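Notes on platform calibration for club lifters, now that the March qualifiers are done. Short thread.

Our bar at Grernum was checked against the reference set. Sleeve rotation fine, shaft straight, but one collar came in 30 grams light. Enough to matter on a record attempt, irrelevant on a training day.

Plates are a different matter. The older Skurka bumpers drift with wear, mostly at the hub insert. Weigh each plate by itself and mark the error on the inner face. Pair plates with similar errors, one per side.

Kevin Brophy asked about scale choice. A bench scale that reads to 10 grams will do for the change plates. For the 25s, check it first with a certified mass near the load you are weighing.

Njål Strand's loading chart now covers every attempt from 30 kg to 400 kg in 1 kg steps. Print it large. Loaders should read it from the collar outward.

Bar whip: we repeated the 100 kg deflection test 4 times with the supports at the same marks. Readings agreed to within a millimeter. Next round is the women's bar, same method.
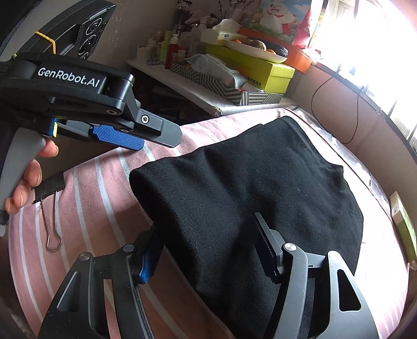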